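# 台面小件的收纳：托盘与编织篮的使用

适用范围：住户公共厨房、活动室及儿童游戏角
编订：普莱夫汉姆（Plevham）住户服务处 家务指导组
修订日期：2020年1月15日

本页就台面零散物品的临时摆放、分拣和归位作出说明。旧版中关于抽屉隔板的内容已移入第九页，此处不再重复。各楼层可按自身情况调整，但托盘与篮子的基本分工应保持一致，以便住户换用不同楼层的设施时不必重新适应。

## 一、基本分工

托盘用于“待处理”，篮子用于“已归位”。凡是刚从别处收来、尚未决定去向的小件，一律先放入托盘；确定类别后，再移入相应的篮子。托盘应置于使用者身前，篮子靠后，贴近墙面一侧，两者之间留出手掌宽的空隙。

托盘宜选浅色、四角圆滑、边沿略高的塑料制品。浅色底面便于发现碎屑，边沿可防止圆形物品滚落。篮子宜选长方形浅篮，深度以不弯腰即可看见篮底为准。过深的篮子容易使小件沉在底部，久而久之无人翻动。

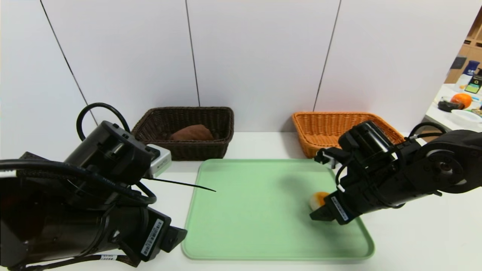 两只篮子的颜色应有明显区别，例如一深一浅。颜色一经确定，不宜随意对调。斯科斯顿（Skoston）楼的做法是深色篮放仿真面包、软布玩具等较大件，浅色篮放蛋形、果形等小件，使用至今未作改动。该楼活动室登记在册的小件共381件，分类标准张贴在柜门内侧，住户可自行查阅。

真食物与玩具食物不得混放。水果、面包等应留在厨房台面的专用碗碟中，不进入游戏角的篮子。此条由卡梅拉·伊格莱西亚斯（Carmela Iglesias）女士于九月的例会上提出，现列为固定要求。

## 二、分拣步骤

1. 清空台面中央，用拧干的软布擦拭一遍，待干。
2. 将托盘平放，长边朝向使用者。
3. 把小件逐一放入托盘，彼此不叠压。托盘放满即止，其余暂留原处。
4. 先取大件，后取小件，分别移入对应的篮子。
5. 托盘清空后，翻转轻拍，除去碎屑，再开始下一轮。

儿童参与时，建议每轮只放两至三件，由儿童自行说出物品名称和应去的篮子。成人不必催促，也不必当场纠正；放错的物品可在下一轮重新取出，再作辨认。

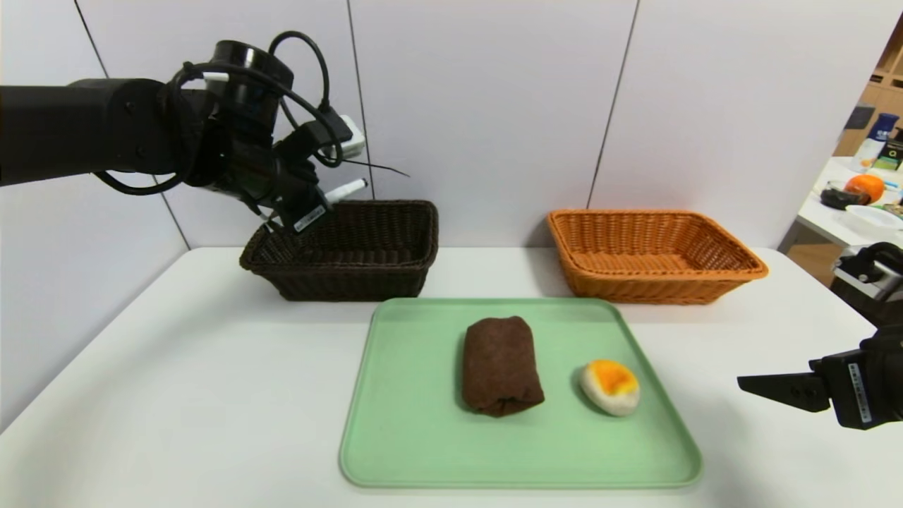 图二　浅绿色托盘上的待分拣小件，后方为深、浅两色编织篮。

## 三、软布及毛绒类小件

毛绒和毛毡制品容易积灰，褶皱处尤甚。归位前应以软毛刷顺一个方向轻刷，卷状物品须将折口略为拨开，刷净后复原。毛毡制品遇热水易缩，清洗时只用冷水和少量中性皂液，局部按压，不可揉搓或拧绞，洗后平铺阴干。

有浅色底与鲜艳表面拼合的布制小件，初次清洗前应在不显眼处试色：以湿白布轻压片刻，如白布染色，则该件只作干刷，不再水洗。

缝线松脱的物品应单独放置，修补后方可归入篮中。修补用线请向贡萨洛·奥图尼奥（Gonzalo Ortuño）先生领取，领用时登记颜色即可。

## 四、编织篮的保养

编织篮怕潮。每次使用后应确认篮内无湿物，篮底不得直接置于有水渍的台面。缝隙中的灰尘可用旧牙刷沿编织方向清理，再以吸尘器小吸头收净。如有藤条翘起，可先用湿布敷软，压回原位，以棉线暂时固定，干透后拆线。断口尖锐者应立即停用，送交本处更换。

篮子不宜长时间受日光直射。深色篮褪色较快，靠窗放置的，每季度应转换一次朝向。收存时可以同向套叠，但最多不超过四只，以免篮沿变形。

## 五、塑料托盘的清洁

日常以温水和洗洁精清洗即可，忌用钢丝球。浅色托盘出现色渍时，可用小苏打加水调成糊状，敷约十分钟后冲净。托盘变形、放平后四角不能同时着台的，应予更换，不得垫纸继续使用。

托盘清洗后须竖立沥水，边沿内侧的转角处另用干布擦一遍。该处最易残留水迹，毛绒小件放入后会吸湿起球。

## 六、领用与更换

托盘和编织篮均可在巴尔卡塞尔（Valcárcel）楼底层储物间申领。申领时请注明楼层、用途和所需颜色；如需成对更换，两只篮子的尺寸应当相近，以保持台面整齐。库存编号853为浅色编织篮，编号572为深色编织篮，编号666为浅绿色托盘。

损坏物品请连同标签一并交回。有关本页内容的意见，可书面送交科瓦东加·埃雷罗（Covadonga Herrero）女士；涉及儿童游戏角的，由奥古斯蒂娜·门萨（Augustina Mensah）女士答复。

贾洛（Jallow）楼因储物间改造，申领手续暂由巴尔卡塞尔楼代办，恢复时间另行张贴。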